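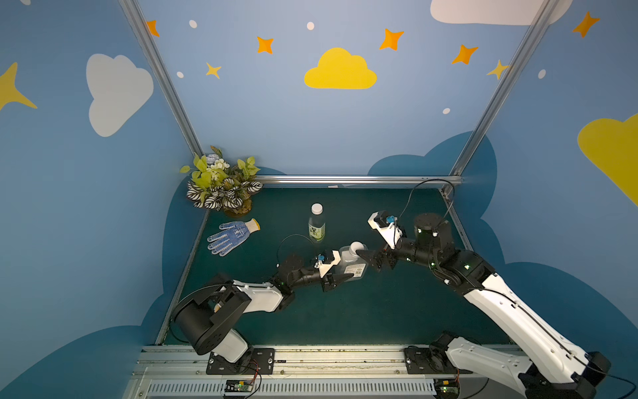
About Skalora

Skalora writes and maintains working procedures for two-arm robot cells that handle everyday objects. The company was started in Hilport by Volodymyr Levchenko and now has 14 employees. Our procedures are used by 410 operators.

What we cover

Our main document, the Donditz Rules, sets out how a bench is laid out, how objects pass between arms, and how each session is logged. An arm may not release an object until the other gripper has closed on it. Work surfaces are inspected for wear every 900 cycles – scratches and stains are recorded, and the mat is replaced at 2000.

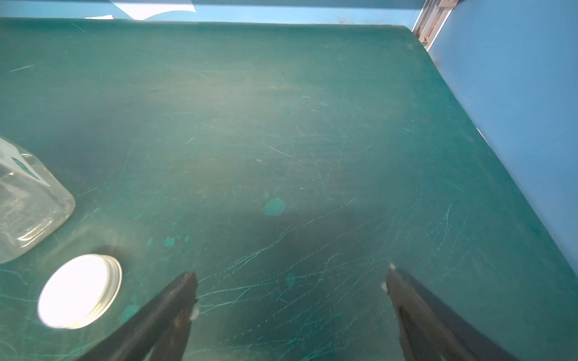 How we review

Each rule is tried on the bench before it is published. Two-arm holds are tested with light, clear containers, which are harder for cameras to pick out than opaque ones. A rule that two reviewers read differently goes back to its author.

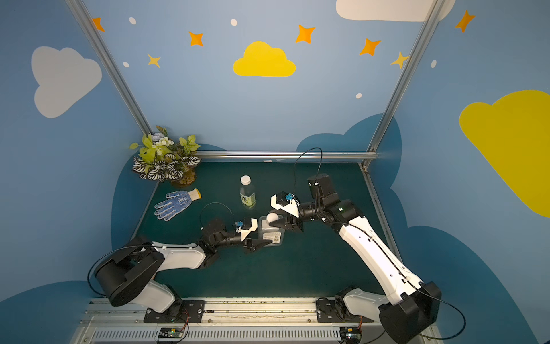
Two-arm hold on a clear bottle, both grippers in contact.

Flexible packaging has its own section, added in August. It limits wrist speed near film and bags and requires a second view whenever the wrist camera is blocked – the fixed camera is normally used.

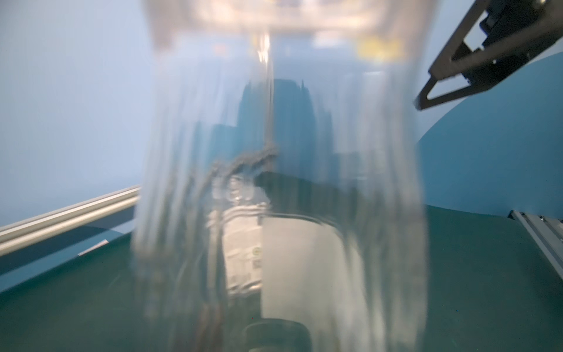 Wrist camera view with a transparent bag at close range.

Current edition

The current edition took effect on September 21, 2020. Requests for changes go to the Hsu Street office in Hilport.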